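Printed Party Stationery as a Downloadable Product
Project report, Print and Packaging Studio
Group 2: Zihan Peng, Krystyna Pietrzak
Submitted Thu 12 November

1. Purpose

The project examined whether a small set of party stationery could be sold as an editable file and still print acceptably on home equipment. The set, given the working title Bavton, consists of a folded invitation, a flat thank-you card, a round favor label and a bottle wrap. All four pieces share one border pattern and one typeface pair. The buyer types in the name, date and place and prints the sheets at home or at a copy shop.

2. File preparation

Artwork was drawn as vector shapes and exported to PDF with live text fields. Two versions were made, one for US Letter and one for A4. The label sheet holds 15 round labels on Letter. The A4 sheet uses the same diameter with wider gutters, so the two versions can share one cutting guide.

The text fields caused most of the trouble. Long names ran past the border when the field was set to a fixed size. Automatic sizing solved this but made short names too large. The final file uses a fixed size with an upper limit of 26 characters, and the limit is stated in the instruction sheet. Accented and dotless letters were checked with the test surname Kırmızıgül. The first script typeface had no dotless i and substituted a different font for that one letter. It was replaced.

3. Color

The palette is pale blue, cream and dark gray. Pale tints are hard to hold on inkjet printers because they are built from widely spaced dots. On uncoated card the blue printed grayer than it appeared on screen. Saturation was raised in the file until the printed sample was close to the reference swatch under daylight.

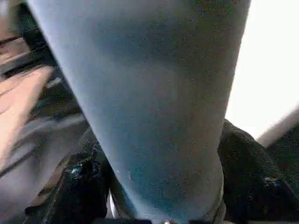 Krystyna Pietrzak disagreed with this correction at the review and asked that her objection be recorded: a buyer who sends the file to a copy shop with a laser printer will get a stronger blue than the one we approved, and the listing should say so. The group kept the correction and added a line to the instructions recommending a single test sheet before the full run.

4. Paper and cutting

Two stocks were compared. Drodasard is a smooth white card and fed without jams in both printers. Remum is a textured cream card with a softer look, but the printed border broke up on the raised areas and small type was difficult to read. Drodasard was chosen for the invitation and thank-you card. Remum is listed as an option for the thank-you card only, where the smallest type is larger.

Labels were cut with a hand punch. Drift between the front edge and the back edge of the sheet was visible when the printer scaled the page to fit. Printing at actual size removed most of it. The border on the label was then moved inward so that a slightly off-center cut does not touch it.

5. User trial

Classmates outside the group were given the file and the instruction sheet and asked to produce one complete set. Working time was up to 60 minutes, including cutting. The most common error was leaving the scaling option on in the print dialog. The second was folding the invitation before the ink had dried. Both are now covered on the first page of the instructions, with the print setting in bold.

The bottle wrap was the weakest item. It was drawn for a straight-sided bottle, and on anything with a taper the ends do not meet squarely. A curved template would be needed, and it would have to be redrawn for each bottle shape.

6. Remaining work

The curved wrap is planned for December, together with a matching envelope liner. The A4 version has been printed on one printer only and needs a second check. The listing text still has to be shortened, and the note on laser printing has not yet been written.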